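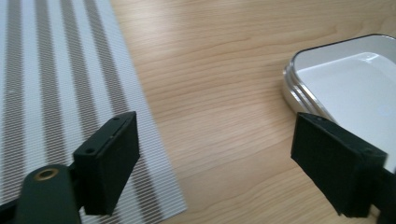
Wednesday, June 26, 2024

Table linens, second round. Placemats today, runners can wait until the Sundik yarn is in.

Gray and white stripe first. Weighed one dry at the bench: 40 grams lighter than the May version at the same cut size. That's the thinner weft. It lies flatter than the May one but slides more on a finished tabletop. Pushed it with one finger at the corner and it went. The May one grips. Don't know yet if I care. People set a plate on it and it stays put.

Stripe direction. We wove these with the stripes running the short way, front to back when you sit down. Tried turning one so they run left to right and it looks like a dish towel. Keep as is. The white bands want to stay wider than the gray. When we tried them equal on the sample loom it buzzed at the eye, and two of us said so without asking each other.

Gray yarn: still speckled up close. Asante lot, heathered, so that's what it is. From standing height it reads as a solid gray. Loltero asked for "clean gray" on their order sheet and I should send them a cutting before we warp the full run. They have 900 on order and I don't want that conversation afterward.

Wash test, four pieces, warm, gentle, line dried:
A - lost a little on the long side, edges straight
B - same
C - same, one pulled end near the hem, trimmed
D - bowed. Stripes drift to the left toward one end. Steamed and pinned it, better but not right

D came off the end of the warp, so tension is my first guess. Check the last yard of anything left on that beam before cutting more. If it's bowed too, those go to seconds.

Stain test on offcuts. Coffee out of the white with cold water and dish soap, left 300 seconds before rinsing. Tomato sauce left a pale orange mark in the white, gone after a second go. Turmeric did not come out and I didn't expect it to. Gray hides all of it, even the turmeric from a few feet off. Candle wax still to do.

Hems. Double fold is too bulky at the corners with this rib, the machine climbs and the stitches go short. Mitered one by hand and it sat nicely but took far too long for the price. Try a single fold with the edge overlocked first, white thread. If the thread shows on the gray, go back to the light gray spool on the second shelf.

Heat: hot saucepan on a folded mat, no scorch, but the table under it felt warm. Care card should say plates and bowls only. Old card says "heat safe," so that wording has to go before printing.

Yarn count for the Loltero run: 3,189 yards of gray by my sheet, with the waste allowance already in. Sison quoted on cones last time and the cones came up short, so weigh them at delivery.

To do
- cutting of the gray to Loltero
- last yard on the beam
- overlock sample, both threads
- wax
- new care card text
- put the May mat back in the sample drawer, it's on top of the steamer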